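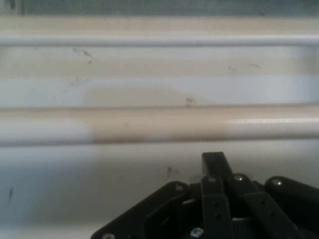
November
By the Pudavgate Police press desk

PUDAVGATE POLICE ASK OWNERS TO COLLECT 38 STOLEN BICYCLES, PREFERABLY THEIR OWN

Pudavgate Police have recovered 38 bicycles from a rented storage unit on Lau Street and would very much like to give them back. The bikes have been checked in, tagged and parked in the station's back hallway, where officers have been walking sideways ever since.

Two people have been charged with receiving stolen property. The investigation remains open, and detectives expect to speak to several more people who believed a locked bike on a dark porch was a kind of public library.

The search followed a run of thefts near the Skimby rail stop, most of them between 6 p.m. and midnight. Officers had taken 60 reports of missing bikes in the area this year. Only 22 of those reports included a serial number. One described the bike as "fast."

The department estimates the recovered bikes are worth roughly $1,000 apiece on average, a number pulled upward by two electric cargo bikes and not helped at all by a child's tricycle.

HOW TO CLAIM A BIKE

Owners should call the property desk before coming in. Please have a serial number, a receipt or a clear photo ready, along with the report number if you filed one. If you never filed a report, you can do so at the front counter. Bring a government ID and a way to get the bike home – several have flat tires and one has no seat.

Staff will not read out a list of colors over the phone until one sounds familiar.

Bikes not claimed within 60 days will go to auction under the city's usual rules.

REGISTER THE NEXT ONE

Residents can record a bike's serial number for free through Zodness, the city's online property register. The form takes a few minutes and asks for the make, model and any distinguishing marks. The serial number is usually stamped under the frame, beneath the pedals, so expect to kneel.

Anyone with information about thefts near Skimby can contact the detective bureau or leave an anonymous message on the tip line. Tips about parking should go to the parking office – it has its own line, and its own problems.

14 shares | 6 comments

Recent releases
Catalytic converter thefts: what to look for
Front counter hours change this winter
Lau Street lighting survey now open
Reminder: the tip line does not give directions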